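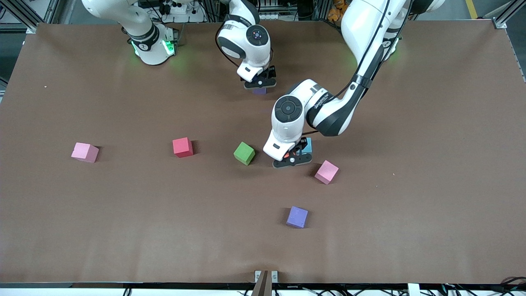

Tahmineh Zamani
Bookkeeper and small-shop adviser, Grasthorpe
2025-06-17

Did the inventory for a stationery shop in May. 2,000 lines on the sheet, one owner, one part-timer. A few notes for anyone who has to do the same.

Close for the day if you can. We tried counting with the door open the first morning and had to redo the whole card rack.

Count first, look at the system second. If you read the number on the screen before you count, you will find that number on the shelf.

We split the shop into 8 zones and put masking tape on each one when it was finished. Initials and time on the tape.

Kraft paper by the roll is a pain. We weighed the part rolls and used the weight of a full one to work out what was left. Close enough for tax.

Out of all that, 90 lines were wrong. Most were returns that got put back on the shelf and never keyed in. Theft was a much smaller piece than the owner expected.

She now does one zone a week before opening. It takes her around 80 minutes.

Next thread will be on writing down old stock. Greeting cards from three years ago are not worth what you paid.

14 comments · 37 shares

Safavi Paper Goods: The tape trick is good. We used sticky notes and they fell off.

hetau_m: Do you count opened packs of pens?

Tahmineh Zamani: Yes, as singles, on their own line.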